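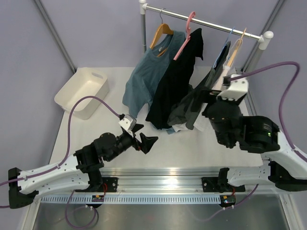
*T-shirts no varão: a azul-petróleo e a preta, em cabides vizinhos.*

**19 de julho de 2019**

Continuo às voltas com o encolhimento do jersey de algodão. O lote da Cisside chegou ontem e cortei logo 2 provetes de cada rolo (devia ter cortado mais, eu sei, mas o tecido não estica para tudo!). Marquei os quadrados de 200 mm com a caneta boa, a que não sai na lavagem, e foram para a máquina a 60 graus com o detergente Flaver do costume.

O sentido do comprimento encolheu bem mais que o da largura – já no Amini era assim, e o Reinhold Rothe tinha-me avisado que a malha vinha muito puxada da tinturaria. Falta ver se a culpa é da râmola ou do enrolamento. Ele aposta na râmola, eu não aposto nada antes de deixar uma amostra a relaxar na horizontal até amanhã.

A encomenda da Lallholm anda por volta de 1.000 peças e é para entregar em agosto, portanto convém decidir a folga do molde já esta semana. Pedir também a ficha de acabamento à Cisside, que a última veio sem a gramagem.

Ah, e a caneta boa está quase a acabar. Quem passar pela papelaria que traga outra!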